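Home | Program | Speakers | Notes and Slides | Contact

Filed under: Talks, Manipulation, End Effectors

Two hands or two fingers: what we learned swapping end effectors on one robot
Speaker notes, Ankica Dervishi
2018-07-09

Slide 1. Title

Say who I am and who did the work. Kaisu Kuusisto wrote the controller side and ran most of the trials. I did the task design and the scoring. Thank Trarkton for the loan of the parallel grippers. Slot is 25 minutes including questions, so keep this one short.

Slide 2. The question

We had a two-armed robot and a choice to make before September. Keep the multi-fingered hands from Flollen, or go to the Trarkton parallel grippers, which are simpler and cost less to repair. The arms, the head camera and the arm controller stay the same in both cases. Only the thing at the end of the wrist changes.

People in the lab had strong opinions already. Mention that mine was for the grippers.

Slide 3. Tasks

Office furniture, picked on purpose. Doors, drawers, binders, a few boxes. Each task was run 18 times per end effector, same start poses, same lighting. An operator could stop a run but could not help it along. If the operator stopped it, it scored as a failure.

Point out that we did not tune the tasks to suit either side. The cabinet was the one we already had in the office.

Slide 4. Cabinet doors

Stay on this slide the longest. A cabinet door sounds easy and most of our interesting failures came from it. The robot is standing close in and the camera is looking steeply down, so the arm itself hides part of what you want to see. Once the door is open it also has to stay where you put it while you do something else.

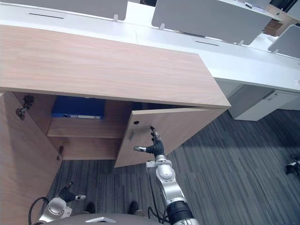
Slide 4: Right hand against the outer face of the right door, left hand free. Binder on the upper shelf.

Talk about contact. With the multi-fingered hand we can lay several fingers on the face of a door near its edge and keep the thumb out of the way. The grip is open, so if the door swings a little the fingers slide and nothing jams. With the parallel gripper we tried two things: pinching the edge of the door, and pushing with the closed jaws. Pinching held well but locked the wrist to the arc of the door, and the arm ran into its joint limits on the wider swings. Pushing with closed jaws gave one small contact patch, and the door tended to get away from it.

Someone will ask about a rubber pad on the jaws. Yes, we tried one. It helped with pushing and made the binder task worse — the pad caught on the shelf.

Slide 5. Binder

The gripper did well here. A ring binder lying flat, with the spine toward you, suits a pair of jaws if you can get one of them under it. The hand took longer, mostly in planning where the fingers should go. Once it had hold of the binder the two were close.

Do not oversell this. It is one binder in one cabinet.

Slide 6. Controllers

Two controllers were tried with the hand: the stock one, and Flekeo, which Kaisu has been working on. Flekeo limits the force per finger instead of per hand. On doors that made the biggest difference of anything we changed, more than I would have guessed. On the binder it made no difference we could measure.

The gripper only ran on its stock controller. Say this out loud, it is a weak point in the comparison and somebody will spot it anyway.

Slide 7. Cables and upkeep

The hands need more attention. Cable routing along the forearm matters more than the manual suggests. Leave enough slack at the wrist for full rotation, and check it in every pose you plan to use, with the doors open as well as closed. The grippers needed a jaw alignment at the start and then very little.

If time is short, skip to slide 8.

Slide 8. Where we ended up

We are keeping the hands for door and drawer work, and keeping one gripper set on the shelf for the box tasks. Swapping means a new tool calibration each time, so we do it between test blocks and never in the middle of one.

Still to do: run the gripper with a force limit closer to what Flekeo does, and repeat the door trials on the Vass arm, where the wrist has more range. I expect pinching to look better there.

Slide 9. Questions

Leave slide 4 up during questions. Pass anything about finger force to Kaisu. Scoring sheets are available on request, email is on the slide.

Previous talk | Next talk | Back to program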